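Last updated 12th November

Home cooks wanted to test our pudding recipes

I'm Kinga, and I write the recipes for Drokesska, a small baking and pudding newsletter that I started at my kitchen table and still mostly run from there. Next May we're bringing out our first proper cookbook, all steamed puddings, sponges, crumbles and custards, and I need people to cook from it before it goes to print. If you've got an oven, a few evenings free and no fear of telling me my custard is too sweet, please read on!

I'm looking for 26 testers. You don't need any training and you certainly don't need a posh kitchen. I'd love a good mix - people who bake every week, people who last made a crumble at school, people with temperamental gas ovens, people cooking for one. If you've got a fan oven that burns everything on the left-hand side, I want to hear from you most of all.

Each tester gets 10 recipes, sent by email in two batches. You make each one once, exactly as written, even if you can see a better way of doing it (write that down, though, I'll want to know). Then you fill in a short form. It asks how long it took you, what size dish you used, whether any step had you scratching your head and whether you'd make it again. A blurry photo on your phone is fine and I won't put it in the book without asking.

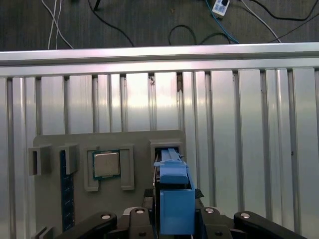 The recipes range from dead easy to a bit of a faff. The baked rice pudding is five minutes' work and then you leave it alone. The marmalade steamed pudding wants a 1,000 ml basin, a bit of string and somebody patient. There's also a plum and walnut dumpling from my grandmother, who never weighed anything in her life, so I've had to guess at half of it and I'm not at all sure about the dough. Whoever gets that one has my sympathy.

You'll need digital scales, please. I know plenty of good cooks go by eye, but if my recipe says 600 g of cooking apples I have to know that's what went in. An oven thermometer would be handy too, and if you haven't got one, tell me and I'll post you one.

Now the money. I can't pay a wage for this, but I'll pay back what you spend on ingredients, so keep your receipts. Orsolya Szilágyi looks after that side of things and she's quick about it. You'll also get a signed copy of the book and your name in the back, unless you'd like to stay anonymous.

A word on allergies. Nearly everything has butter, eggs or wheat flour in it and quite a few recipes have nuts. I can leave the nut ones out of your batch, and there are four puddings without gluten that I could send your way, but I haven't got enough dairy-free recipes to make up a full set this time. Sorry about that.

To put yourself forward, reply to any of the newsletters with "pudding tester" as the subject. Tell me where you live, what sort of oven you've got, who'll be eating the results and the last pudding you made, good or bad. Mine was a treacle sponge that stuck to the basin and came out in two halves. We ate it with a lot of custard.

Kinga Borbély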